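Paper cups at the street party: stack, crush or sort?
Forum: Parties and Get-Togethers > Cleaning Up
Thread 2313

kurkomberg_kate
We've just had our November get-together at the Alisthorpe hall and I am still buzzing! Great turnout, perfect weather, and for once the sausages ran out before the bread did. I was on pack-up with my sister-in-law and we got into a proper debate over the drinks table, so I'm bringing it here. Do you clear cups and cutlery as you go, one table at a time, or let everyone go home and do one big sweep? I'm firmly in the as-you-go camp. She reckons it makes guests feel like they're being shown the door.

slicedorange
As you go, every time! I love that stage of the arvo, when the kids are under the trestles and you can have a proper yarn with whoever's left while you gather things up. You find out all the gossip with a garbage bag in your hand.

mallee_mum
Gotta side with the sister-in-law, sorry Kate. My nan used to start wiping the table while people were still chewing and we all hated it. Leave it an hour. A few dirty cups never hurt anyone.

kurkomberg_kate
Ha, fair enough, but there's wiping under someone's elbow and then there's quietly doing the end table where no one's sitting. I only do the second kind (mostly).
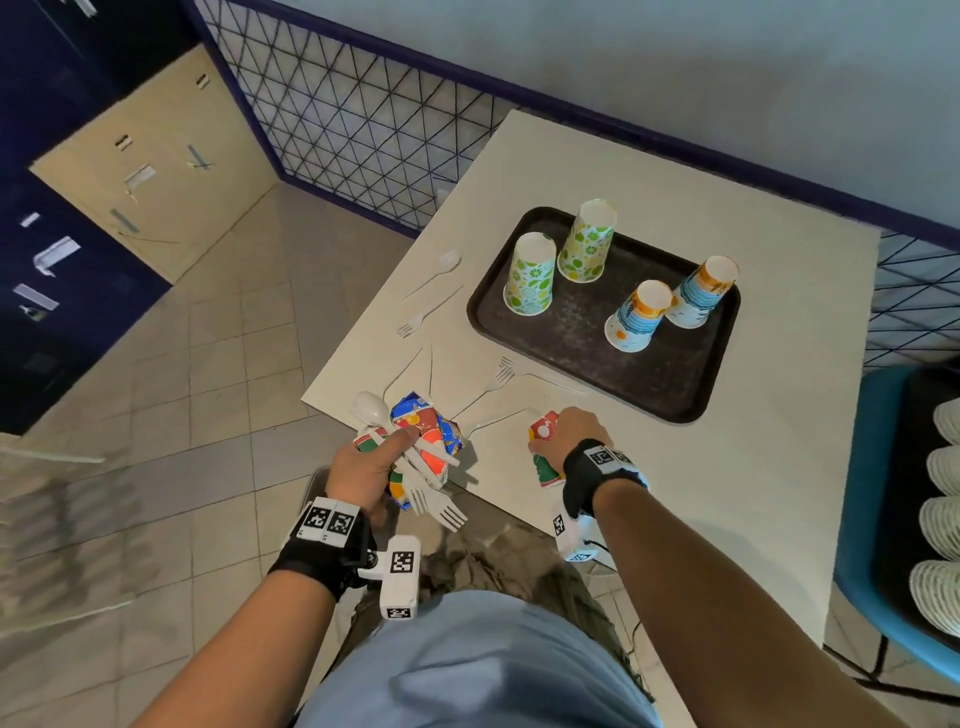
My favourite trick is the handful. You start with one cup, forks and spoons go in with it, and you keep going until your hand is full, then off to the bin. Cups on a tray can wait, they're corralled already. It's the loose stuff I go after first, the white forks lying every which way beside the tray, and especially those clear plastic knives, because on a white table they just about vanish. I've swept past them so many times and then found them with my forearm when I went to fold the table up. Now I run a flat hand over the whole top before I call it done.

ferntreegully_fan
Oh the clear knives!! I've given up on them. White or coloured only for us now. Love those citrus cups though, and the beach ones with the palms are gorgeous, very summer. Did you mix the patterns on purpose?

kurkomberg_kate
Thank you! Total accident, they were the ends of different packets from our cupboard. I thought it would look a mess and it ended up my favourite part of the table. We'd bought a sleeve of 200 plain ones as backup and hardly touched them, so that's next year sorted too.

biscuit_tin
Can I be the grumpy one? Why single-use at all? Our street group switched to the hard Ikier tumblers a while back and we've never gone back. Eight of us take a crate home each, run it through the dishwasher and it's done by breakfast. Cutlery is just a jumble of op shop stainless and it looks fantastic.

mallee_mum
That's lovely if eight people put their hands up. We get 2 on a good year, and one of them is me.

biscuit_tin
Point taken. Even just doing the forks would be a start, though. They pack down to nothing in an ice cream container, and a real fork doesn't snap in the potato salad.

slicedorange
The snapping! Lost half a tine in a pavlova once and we all had to eat very carefully after that.

kurkomberg_kate
Okay, you're winning me over on the cutlery, biscuit_tin. I'm not giving up my patterned cups yet – they make me too happy – but I'll have a dig through the op shop bins before the next one. Any tips on getting old stainless to come up shiny?

biscuit_tin
Bicarb paste and an old toothbrush, then a good hot rinse. Put some music on, it's very satisfying.

ferntreegully_fan
Kate, what's the tray? I've been after a big dark one like that for ages.

kurkomberg_kate
It came out of the Szczepańska deli when they were clearing their back room, so no idea of the maker. It's scuffed all over and I wouldn't swap it for a new one. I can measure it tonight if you want the size.

ferntreegully_fan
Yes please! Going in the boot of a hatchback, so fingers crossed.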